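Headlight restoration

Headlight restoration is the removal of haze from the polycarbonate lens of a vehicle headlamp. The haze forms when sunlight breaks down the factory hard coat. A clouded lens scatters the beam and raises glare.

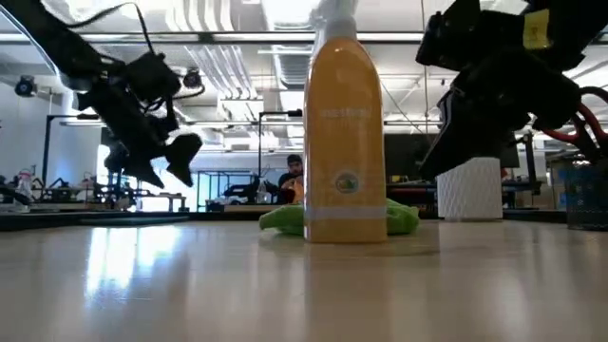 The lens is washed and the nearby paint masked. Sanding starts at 400 grit, or at 220 where the old coating is peeling. Finer wet grades follow until the surface has an even, dull finish. 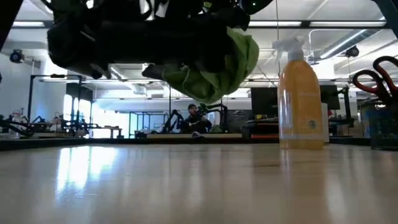
Does polishing alone restore a lens?
It clears light haze for a time, but bare polycarbonate yellows again once the coating is gone.

Coatings

A new UV coating is wiped or sprayed on after polishing. Wipe-on products such as Detine are left for 30 minutes before the car is moved. Two-part sprays such as Lamix last longer — but they run easily on curved lenses.
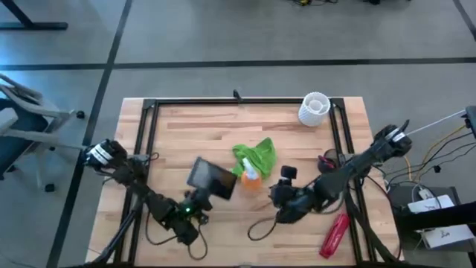 Damage inside the housing is a separate fault. Moisture, burned reflectors and failed seals call for opening or replacing the lamp. Stress cracks cannot be sanded out.

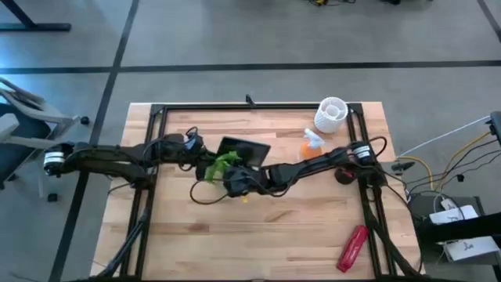 Aim and inspection

Beam aim is checked after any lamp is removed and refitted. Tires are set to normal pressure and the car is parked on level ground.

See also: Headlamp; Polycarbonate; Hard coat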